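How to Test Whether a Robot Arm Can Sort Small Parts Into an Organizer Box

Radwan Workshop Notes — Automation at home and on the bench

Last updated: November

People ask us whether a robot can do their tidying yet. The answer depends a lot on which job they mean. Carrying a bin across a room is mostly solved. Putting the right screw back in the right slot of a parts box is still hard, and it makes a good test, as the box is cheap and the result is easy to judge.

This page explains how to set up that test on a table, how to run it, and how to read the results. It assumes you already have an arm with a two-finger gripper, or a hand-held gripper for recording demonstrations, and that the software moves the fingers when you tell it to.

What you need

A parts organizer with a hinged lid and cross dividers
A flat table with a plain, light top
A few small objects, such as beads, balls, nuts or short bolts
A notebook or spreadsheet
Tape for marking positions

Step 1. Choose the box

Use the kind of organizer people really keep in a garage or sewing room. A clear or smoky plastic one is harder than a solid one. Depth cameras often look straight through thin plastic and report the table underneath, and the dividers can vanish completely. If your system only works with a solid white tray, write that down. It is a real limit.

Open the lid all the way and lay it flat. A lid left half up will swing when the gripper brushes it, and then you are testing two things at once. 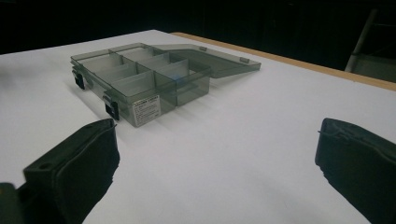
Set the box at an angle to the table edge for at least half of your runs. Most home-built setups are trained with everything square to the arm, and they do badly as soon as a person puts the box down the way people put boxes down. Mark the corners with tape so you can return the box to the same spot between tries.

Step 2. Check the gripper fingers

Look at the tips before you start. Soft finger covers wear at the inner edge first, and a loose strand can catch on a divider or drag a light part out of its slot. Trim loose bits with small scissors. Replace the cover if the gripping face no longer meets evenly.

Then check the opening. Close the fingers on the smallest object you plan to use and lift it by hand control. If you can't pick it up while steering it yourself, the software won't manage it either.

Step 3. Pick one task and write it as a sentence

"Sort the parts" is too loose. Write something a stranger could score, for example: "Pick up the ball from the table and put it in the marked compartment without touching the lid." Do one sentence per session.

We use three levels:

Level A: place one object into any compartment.
Level B: place one object into a named compartment.
Level C: take one object out of a named compartment and move it to another.

Level C is the one that matters for household use. It is also where most arms fail, because the fingers have to go down between two walls and still have room to close.

Step 4. Run the placing test

Start with a single object and leave the other compartments empty. Round objects are a fair choice for placing, as they need no particular direction. They are a poor choice if your table isn't level, so check with a marble first.

Lower the gripper until the tips are just above the divider height, then open slowly. Dropping from higher up is quicker, but a ball will bounce off the plastic floor and may land in the next slot. Count that as a miss even if it ends up somewhere sensible.
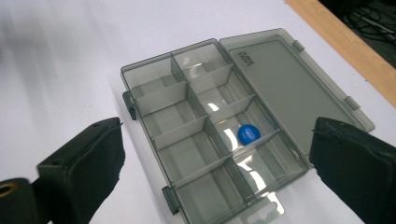
Removal takes more patience. An object resting against a divider leaves the fingers room on one side only. There are two ways to deal with this:

Turn the wrist so that the fingers come down along the length of the compartment, one in front of the object and one behind it.
Push the object gently toward the middle first, then grip it.

The second way works more often on our bench, but it doubles the time per part. If your arm has a fixed wrist, it is the only one you have.

Step 5. Score it

For every try, record the level, the target compartment, the box angle and one of four results: success, wrong slot, dropped, or box moved. Don't leave out the bad ones — a shifted box is the most common fault and the easiest to forgive when you are standing there watching.

Stop and reset after every try, including the good ones. People who skip the reset end up with a box that creeps across the table and a success rate that means nothing.

What our numbers look like

The Trondville bench has logged 2298 tries with this setup. Of those, 789 were Level C. We ask for 400 tries at one level before we compare two versions of the software, as smaller batches gave us results that flipped the next time we ran them.

Level A is now dependable enough that we use it as a warm-up. Level B is good when the box sits square and drops off when it is turned. Level C works with larger parts. With small parts we still finish the job by hand.

Common problems

The gripper stops too high. The camera is probably reading glare on the plastic as a surface. Move the lamp to one side or cover the window.

The gripper hits a divider. Check that the dividers are pushed fully down. On removable ones, a raised corner is enough to cause it.

The box slides. Put a piece of shelf liner under it. Note this in your log, because a box in someone's garage won't have any.

The arm goes for the latch. Small dark latches look a lot like small dark parts. Add some recordings with the box empty and no target on the table.

So can it do the chore?

For one part at a time, with someone close by, yes. For a mixed handful of screws tipped out at the end of a Saturday job, no. A person clears that faster than the arm can choose its first grasp. A shop that fills the same box with the same few parts all day is in a better position, and the Perken and Vimwood write-ups both start from that case.

If you run the test, send us your log with the box type and the gripper opening noted at the top.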